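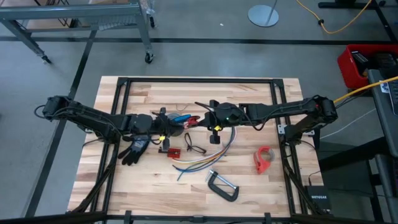

Do I really have to take everything off the bench before I start sorting? was the first question that came back on the old version of this section. No, you don't. I used to write it that way and I've changed my mind. If you sweep the whole top into a bin you just end up with a bin, and then you have to sort the bin. Work on the wood, where you can see what you've got.

## 4. Sorting the bench

You'll want the small-parts trays (the Pestton ones that came with the bench kit, or any shallow trays you like), a roll of masking tape, a marker, and a couple of hook-and-loop ties. Give yourself an evening the first time. After that it goes a lot faster, I promise!

**CAUTION:** Unplug the soldering iron and anything else with a power supply before you start moving wires around. Do the unplugging at the wall.

### 4.1 Tools first

1. Pick out everything with a handle or a screw thread: pliers, strippers, drivers, clamps. Tools are big and heavy and they sit on top of the little stuff.
2. Close each C-clamp down until there's just a finger's width left in the jaw. Hang it on the rail, or lay it in the bottom drawer with the screw pointing to the back.
3. Put gloves together in pairs. If you've only got one, leave it out in plain sight until the other one shows up (mine was in a coat pocket for most of last winter).
4. Tape dispensers go back on the left end of the shelf, standing up. I know they fit better on their sides. Standing up, please.

> **Note:** If you bought the Closomberg edition of the bench, your rail has 5 hooks and the drawer is a little shallower. The bigger clamp won't lie flat in it. Hang that one.

### 4.2 Wires and cables

This is the part I always want to skip, so I put it second, while I've still got some energy.

1. Pull black cables away from the colored hookup wire. They're two different jobs and they tangle with each other like nothing else.
2. Loop each cable loosely, about as wide as your hand, and tie it once. Don't wrap it around your elbow.
3. Lay the hookup wire out straight across the grain of the table and let it fan. Red, white, yellow, blue, whatever you have – don't separate the colors if they're already joined to a connector block.
4. Check every wire that's still attached to something. Follow it with your fingers all the way to the other end before you tug.
5. Very short bits go in the scrap cup. I keep anything longer than my thumb, and yes, I keep too much.

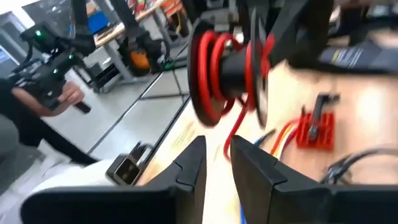

6. Label the bundles that belong to a board or a connector. A flag of masking tape is fine, with the tray number on it. Write the number on both sides of the flag.

> **Note:** Refill wire for the Pisora starter tray is listed in the De Haan parts sheet as item 129, and the matching ties are item 217. I've mixed those up on an order form, and I now own more ties than I'll ever use.

### 4.3 Springs and small hardware

1. Keep springs on their shafts if that's how you found them.
2. Put loose springs in a tray with a lid. An open tray is asking for trouble the minute somebody bumps the table.
3. Bare circuit boards get a tray to themselves, chips up, with no screws or metal clippings in with them.

**CAUTION:** Wear your safety glasses any time you take a spring off a shaft or snip wire. Short ends fly. I wear mine from the first step to the last so I don't have to hunt for them.

### 4.4 Tubing

Thin flexible tubing comes last. It rolls and it picks up dust, and it's so much easier to deal with once there's a bit of open table in front of you.

1. Lay the pieces side by side and flatten out any that cross over each other.
2. Line them up at one end only. They don't need to match in length.
3. If a piece is still pushed onto a fitting, leave it on. You'll stretch the end pulling it off and then it won't grip.
4. Slide the whole group into the long tray. Let curved pieces keep their curve.

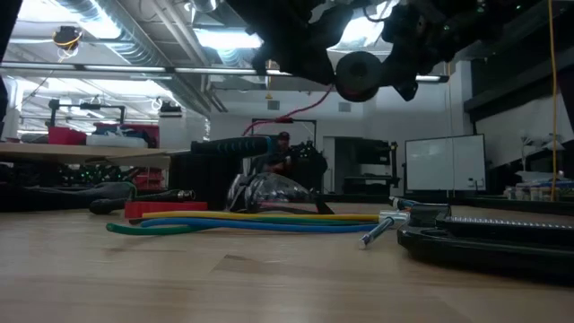 But couldn't you coil the tubes up like the cables and save yourself a tray? came up in the comments more than once. You can, if you'll be using them again within a day or so. Left coiled for longer, mine take a set and then fight me when I try to run them straight. If you're really short on trays, use a cardboard mailing tube and stand it in the corner of the shelf.

### 4.5 Before you walk away

- Wipe the wood along the grain with a dry cloth. Oil it in March and again in the fall.
- Glasses back on top of the tray stack, lenses up.
- Check the floor under the bench for dropped screws, shoes on.

If a tray won't close, go back to 4.2, step 5.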